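The Flandon Lost Property Bin: A Gallery

Updated 29/05/2026

Every October the Barkdale hall clears out its lost property, and every October somebody tells me a good metal bin beats a row of labelled boxes. I remain unconvinced. Labelled boxes were tried at the Flandon site and people did at least read the labels. The bin came from Llorente, second-hand, and was sold to us as "hard-wearing". Make of that what you like.

The ledger stands at 1537 entries going back to the first book. Of those, 229 were collected by their owners. I have my doubts about the second figure — a good few signatures look like the same hand.

The Skastetti shelving, which was meant to replace the bin, is still on order. I was told two weeks. I have stopped asking.

Entry 901 onwards, still unclaimed 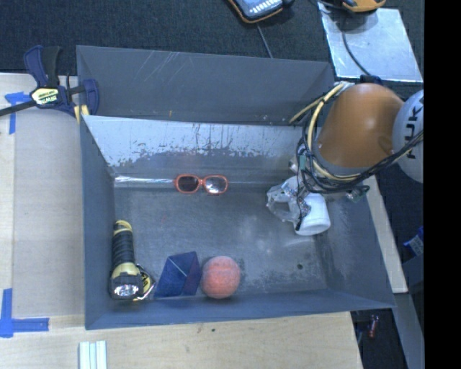 Sunglasses are the worst offenders for being left behind, and the notice asking people to check their pockets has made no difference that I can see. The orange-red pair at the back should be easy enough to recognise, yet no claim has been entered. The black and yellow torch has a loop on its tail cap, so it could have been hung from a hook or a bag. As for hard-wearing, look at the sloping wall behind the sunglasses, where the grey coating has worn off and left a flaky line.

Claims go in the book by the door, with a description of the item. "Sunglasses, dark" will not do.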